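# A ministerial visit to the Jerport incubator

In March the Jerport Clean Technology Centre received the junior minister for enterprise, together with a delegation of six officials and two members of the county council. I attended as a tenant representative, and I set out my notes on this blog for those members who were not able to be present.

The visit began at 9.30 with a welcome from the centre's director, Fiachra Ó Conaill, in the ground-floor meeting room. He reminded the delegation that the centre opened with 12 member companies and now has a waiting list, and that the building itself was the subject of a long planning dispute before the old grain store was finally released for public use. The minister replied briefly. She said that her department regarded regional incubators as part of its climate policy, and that she wished to hear from companies about what was slowing them down.

The answer, from almost everyone, was the grid connection. Cellus, which develops storage for small farms and creameries, explained that its pilot site at Ganmont had been ready for a full winter before it received permission to export. The company has 324 households signed up to the scheme. Its finance lead was courteous on the subject, but she made it plain that a young firm cannot pay wages out of a place in a queue.

Discussion then turned to procurement. The county's present threshold requires three years of audited accounts, and most of the tenants have one or two. Mr Ó Conaill asked whether a lower threshold might apply to contracts for pilot work. The minister undertook to raise the matter with her colleagues and asked for a written note, which the centre has now sent.
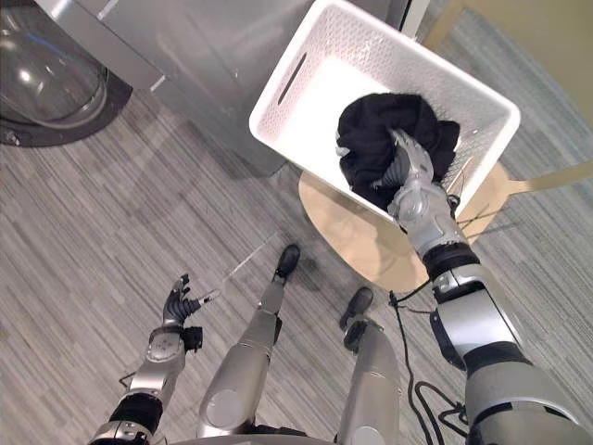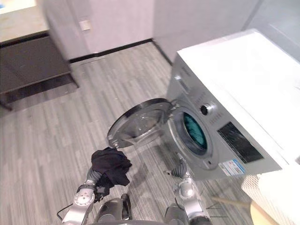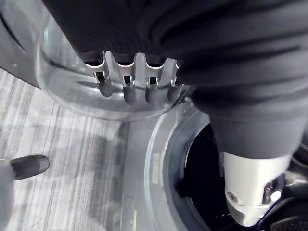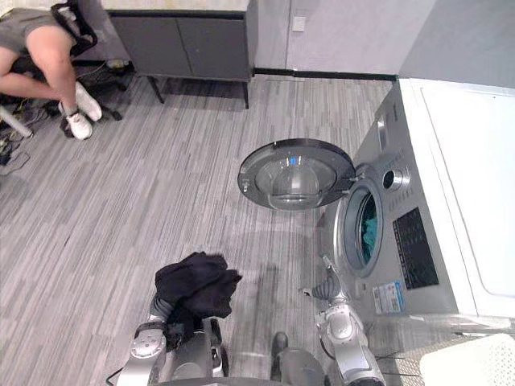
*The first, second and fourth pictures were taken from above; the second and fourth show the washing machine with its door open.*

After coffee the delegation heard from Geraghty, the smallest of the tenants, on its work in measuring heat loss in terraced housing. The company has surveyed 506 homes across the county and intends to publish its method in full. One of the officials asked whether the figures could be compared with the national ratings. They can be, although with some care – the surveys were carried out in occupied homes, and occupants do not all heat the same rooms.

I should record one point of disagreement. Councillors suggested that the centre should favour firms which intend to manufacture locally. Several tenants felt that such a rule would exclude software and survey companies, whose staff also live and spend their wages in the town. My own view is closer to that of the tenants, but the councillors' concern is a fair one. The building was restored with public money, and the public was told to expect 300 jobs.

The formal part of the visit closed shortly before noon. A reply on the procurement note is expected before the summer recess, and I will post its contents when the centre has received it. Members who wish to add to the submission on grid connections may still do so through the front office. Entries should be kept to a single page and should state the date on which the connection was first requested.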